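Ticket 2823
Subject: Dishwasher drain error returns after filter clean
Site: Dramemport, second floor kitchen
Unit: Nishimura under-counter dishwasher
Opened by: Raffaele Gatti
Assigned to: Chandrasekhar Fernandes
Opened: 2023-04-15
Priority: Normal
Status: Closed

Fault as reported
Machine stops partway through the main wash and shows the drain code. Standing water in the sump when the door is opened. Code clears on power off but comes back on the next cycle. Filter removed and rinsed by the user before the ticket was raised, no change.

Entry 1, C. Fernandes
Please confirm whether the fault appears on the short programme as well as the long one, and whether the pump can be heard when the code comes up. Do not run the machine unattended until this is closed.

Entry 2, R. Gatti
Both programmes. Pump can be heard, a low hum for a few seconds and then nothing. The water level does not drop. The sink next to the machine drains normally.

Entry 3, C. Fernandes
Hum without flow points to a blocked impeller or a blocked hose. Isolate at the wall, bail out the sump, lift the pump cover and turn the impeller by hand. It should turn in small steps with slight resistance.

Entry 4, R. Gatti
Done. Impeller turns as described. A piece of label was caught beside it and has been removed. Refitted the cover and ran the short programme. Same code, slightly later in the cycle.

Entry 5, C. Fernandes
Attended site. Pulled the unit forward and checked the drain hose. It had been pushed flat between the back panel and the wall, and there was a plug of grease at the spigot under the sink. Spigot had also never been bored out fully when the unit was installed; the opening was less than half the hose diameter. Cleared the grease, opened the spigot and rerouted the hose with a high loop under the worktop. Hose is 2000 mm and reaches without a joint.

Drain pump resistance measured at the connector with the supply isolated: 152 ohms. Within the range on the service sheet. Pump not replaced.

Test 1: drain only. Sump emptied, no code.
Test 2: short programme, empty. Completed.
Test 3: long programme, full load. Stopped at final rinse, drain code.

Entry 6, C. Fernandes
Test 3 repeated with the lower basket out, completed. Basket in, code again. The rear of the basket was pressing on the filter housing and lifting it off its seal when loaded. Basket is a Billitz replacement and sits lower than the original. Swapped for the correct part from the Sendudska store. Two full loads completed without a code.

Entry 7, R. Gatti
In use since the swap, no repeat. Water left in the sump after a cycle is now just the normal small amount. Salt light is on, topped up with around 1000 g. Happy to close.

Entry 8, C. Fernandes
Closed. Cause: restricted drain path and wrong lower basket. Recheck spigot in July. If the code returns before then, reopen this ticket and do not raise a new one.

Attachments (3)

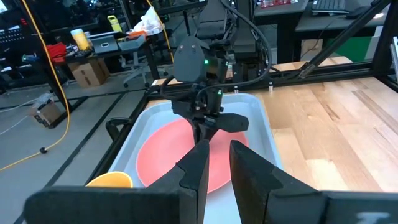
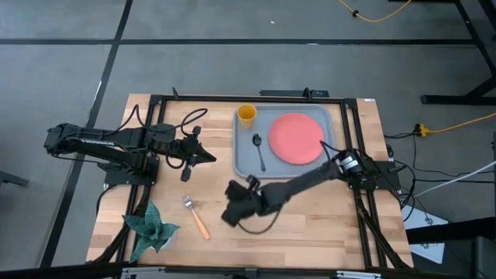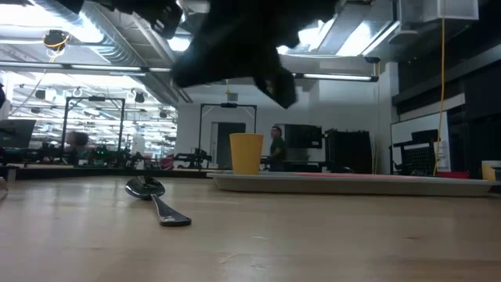 Attached to 2823: tub with pink plate and yellow cup (first), table (second), spoon and tray (third).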